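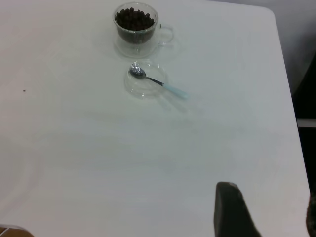

1/ Two years ago I stopped drinking coffee after lunch. Many people asked me how I did it, so I write it here in short posts.

2/ First, my old situation. I drank coffee until evening. I slept badly, and in the morning I needed more coffee to feel normal. I thought this was simply my age.

3/ I did not want to give it up completely. I love the smell when the bag is opened, and the small shop in Brastham where I buy my beans is my favorite place in town. So I made only one rule: the last cup is finished before lunch.

4/ The first week was hard. My head hurt every afternoon and I was not nice to my colleagues. I am still sorry for this.

5/ What helped me most was a walk of 20 minutes at the hour when I was used to drinking my second cup. I go along the canal to Prustilwood and back, also in the rain.

6/ For the evening I needed something warm. I tried many herbal teas and most of them taste like wet hay to me. Now I drink hot water with ginger and a little honey – very simple, very cheap.
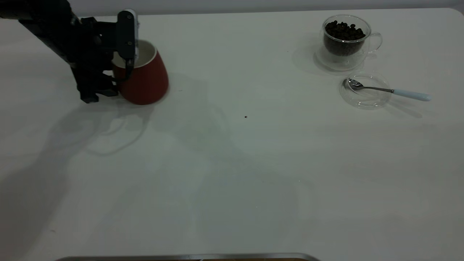 Red mug, evening shift.

7/ About money: I wrote down every cup I bought outside in the year before. It came to 489. I did not believe it and added it up again, and it was the same.

8/ My sleep got better in the third week. Not perfect, but I stopped waking up at four and looking at the ceiling.

9/ I broke the rule in December, when we had family visiting and there was cake every afternoon. After the holidays I started again and the headache was much smaller.

10/ If you want to try, maybe don't begin in a stressful week. And tell the people you live with, so they stop offering you a cup at five. Tomorrow I will post my ginger recipe, some of you asked for the amounts.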